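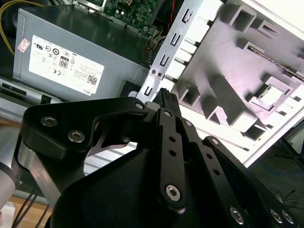

One of our regulars wrote in last month asking whether it was really worth opening up an office desktop that still turns on, when a new one could be on the desk by the weekend. We get some version of that question nearly every day at the Etton shop, and the long answer is most of what follows. The short answer is yes, very often, and you'll probably enjoy it more than you expect!

## Questions we hear about opening, cleaning and refurbishing a desktop

### Do I need any experience?

Not much. If you can change a battery in a smoke alarm and you're willing to go slowly, you can take the side panel off a desktop and have a look around. Most of the office machines that come to us were designed so that a busy support desk could get into them quickly, and plenty of them open with a latch or a couple of thumbscrews. Give yourself a clear table, good light and an hour when no one needs the computer. (Mornings are better than late evenings, in our experience. Tired hands drop screws.)

### What should I do before the panel comes off?

Shut the computer down properly from the menu, then unplug the power cord from the wall and from the back of the case. After that, unplug everything else, and hold the power button in for a few seconds to let the leftover charge drain away. Touch a bare metal part of the case before you put your hands inside, and touch it again whenever you've wandered off for coffee and come back. A wrist strap is nice to have, and we sell a basic one at the counter, but please don't put the job off for want of one.

### Which parts am I looking at?

Every maker arranges things a little differently, so don't worry if your case doesn't match the diagram you found online. The power supply is the metal box with a bundle of colored wires coming out of it, usually in an upper or lower corner. The drive cage is the metal bracket that holds your storage drives. The large circuit board that everything plugs into is the motherboard, and the memory sits on it in long, narrow slots with clips at the ends.

### May I open the power supply to clean it?

Please don't. We're easygoing about nearly everything else on this page, but a power supply can hold a charge long after it's been unplugged, and there's nothing inside it that a home repairer needs to reach. Clean it from the outside with short puffs of air through the vents. If it smells burnt, buzzes or clicks, replace the whole unit.

### What does the label on the power supply tell me?

Quite a lot, once you know where to look. You'll want the wattage, the model or part number, and the output figures. There's usually a cluster of certification symbols too, and the "80" badge you'll find on many units is an efficiency mark, meaning that less of the electricity you pay for is lost as heat. Write down the part number before you shop. Office desktops often use power supplies with their own shape or their own plugs, and a standard one from the shelf may not fit the case at all. If you bring us the number, we can check it against the Boyer parts list, which runs to 2,000 entries these days and is updated every March.

### How do I get the dust out without making things worse?

Take the machine outside or into the garage if you can, as it's surprising how much comes out. Use short bursts of air and keep the can upright. Hold the fan blades still with a fingertip or a wooden skewer while you blow, and then use a soft, dry paintbrush for the corners. No household vacuums, please, and no damp cloths near the boards. If the cables are in your way, move them gently aside, but try not to tug on the connectors.

### I've ended up with a side panel that won't go back on. What now?

Oh, this one is so common! Nine times out of ten a cable is sitting proud of the edge, or the little tabs along the panel have missed their slots. Lay the case flat, tuck the wires in, set the panel down a bit short of its final position and slide it home. It should go with light pressure. If you find yourself leaning on it, lift it off and look again.

### Which upgrade makes the biggest difference?

If the computer still has an old spinning hard drive, swap it for a solid-state one before you spend money on anything else. Memory comes second. Our Flanlow refurbishing kit has a drive, a mounting bracket and the right screws in one box for $86, or you can bring your own drive and we'll fit it for $22 while you wait. We're happy to copy your files over as well, though that usually means leaving the machine with us overnight.

### Will you take computers that don't work?

We will, and gladly. Dead desktops go to our Dornen workbench, where the good parts are pulled, tested and put on the used shelf. Please take your own drive out first if there's anything private on it, or ask us to wipe it at the counter. We accept up to 50 machines at a time from schools and offices, but do call ahead for anything more than a carload so we can clear some floor space.

### Can I come in just to ask a question?

Of course you can. The counter is quietest before 11 a.m., and the big table by the window is there for anyone who'd like to work on their own machine with help close by. Bring the computer and its power cord. You can leave the monitor and keyboard at home, we have plenty.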